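Pralton yarn swap is moving down the hill

So we have news, and I've been sitting on it since breakfast! The Pralton yarn swap is leaving the library basement and going to the old Cinerby shoe shop at the bottom of Marinescu Street. First swap there is 30th July, doors at ten, same as always.

If you've been coming for a while you know the basement got tight. In March we had people sorting sock yarn on the stairs, and I spent most of the morning holding a bag of somebody's mohair over my head so others could get by. Lovely morning, bad stairs. The library was very nice about it, and they're keeping our poster up by the front desk for anyone who turns up at the wrong place.

The shoe shop has two rooms and a big front window, so you can finally tell navy from black before you take it home. The shelves from the shop are still up and we get to use them. I went over with Līga Venckus to measure, and she had the whole thing planned before I'd found the end of the tape – wool along the left wall, cotton and linen on the right, needles and hooks in the back room with the kettle.

How the swap works hasn't changed. Bring clean yarn, full skeins or decent leftovers, and take home what you like. No tickets and no weighing. Pattern books are fine, magazines only if all the pages are in there (you know who you are). Entry is $2, and that goes to the rent, which is $200 for the day. Kids get in free.

There's one new thing, and I'm excited about it. Līga is running a mending table from 1 to 3 in the back room. Bring one sweater or one pair of socks and she'll show you how to close up a hole so it doesn't come back twice as big. She did my gray cardigan last winter, and I still can't find the spot on the elbow.

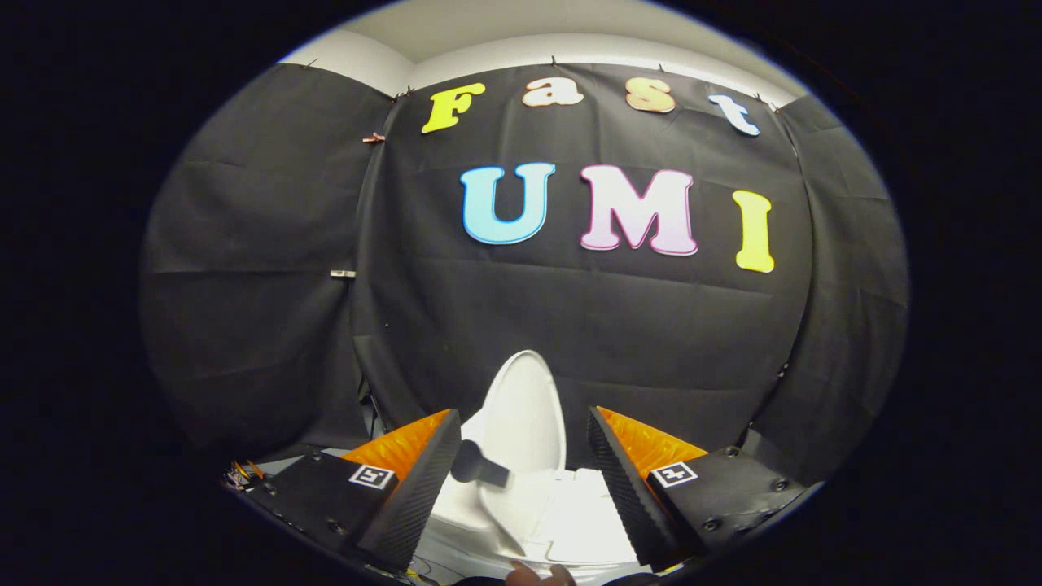
We still need a sign for the window, and I would love some help with that. I'm picturing big chunky letters you can read from the bus stop. Foam ones pinned on black cloth would do it, every letter its own color with a darker outline, like the light blue U and the yellow F, and I wouldn't even mind one tipping over a bit like that t up top. If you've got a craft knife and a free evening, drop me a line and I'll bring the snacks.

Parking is behind the Brolimance bakery, and they're fine with us using it as long as we leave the spaces by the back door alone. They also open early that morning, so you could get a cinnamon roll on the way in. Please eat it before you touch the alpaca!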